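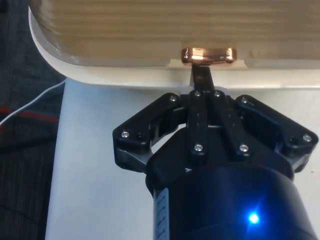
Pale wood lids, then, and whether to keep them bare or oil them. I've been putting this off since February and now I want it sorted before my sister comes to stay in Pristville. Mine is the big one with rounded corners, light brown with a really fine grain going side to side, and a white rim showing round it. The bit I love is the little copper-coloured handle sitting in a notch on the lower edge - so shiny next to that plain wood! The bit I don't love is the thought of ruining it. Do I oil the whole thing or leave it be?

tansy_b
Posted 2022-05-21
Oil it, thin coat, old T-shirt. I did my bread bin lid with the Caromeck stuff and it's lovely, though it did go a shade darker. If you like it pale, try the underside first and have a look next morning.

Ewan Henare
I'd leave it, sorry tansy! Oil on a lid that sits shut most of the day just goes tacky in my experience (three coats on mine, my own fault, and I was scraping toast crumbs off it for weeks). Damp cloth, dry it straight away, done.

tansy_b
Three coats is why, Ewan. One coat and wipe off the extra. Mine has never been tacky.

Ewan Henare
Fair enough, but I still wouldn't do it on pale wood. Half of what people like about it is the colour.

mossop
Can we talk about the handle? PLEASE mask it before you go near it with anything. I got oil on a copper-coloured one from Voston and it went all cloudy in the corners, and I never got the shine back.

tansy_b
Ooh yes, good point, mine's got a plain knob so I didn't think of that.

Original poster
Right, masking tape is on the list. I think I'm with tansy on one thin coat, but underside first, and if it goes orange I'll come back and grovel to Ewan. Does anyone know if Cifuentes still do the small tins? I don't want a litre of the stuff under the sink.

mossop
They did last time I was in, bottom shelf by the brushes.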